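**Wedge fingers or flat pads for tape rolls?**

Posted by Shuk-fan Ko, October 19, 2025

I'm comparing two sets of fingers on a Varura gripper, picking up rolls of tape with a wrist camera. The wedge ones are fitted now. 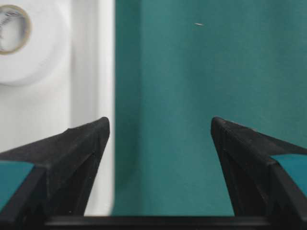 With the wedges I got 39 clean lifts in a row, then 6 drops after I changed the closing speed on the Aken controller. Should I go back to the Srisuk flat pads or sort out the speed first?

**ustton_bench**

Speed first. Change one thing at a time or you won't know which it was. Also decide how you grip. With one finger down the hole and the other on the outside you only pinch one side of the roll, and it can swing as it comes up. 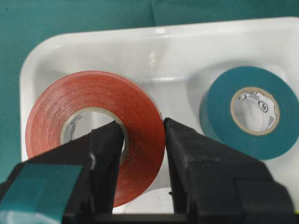 Closing on the whole outside is steadier if your fingers open wide enough. Mine don't, so I grip one side and lift slowly. I did 600 lifts like that in February. The cardboard core marks easily, so keep the force low.

**pelham**

Flat pads. Never had any luck with pointed ones.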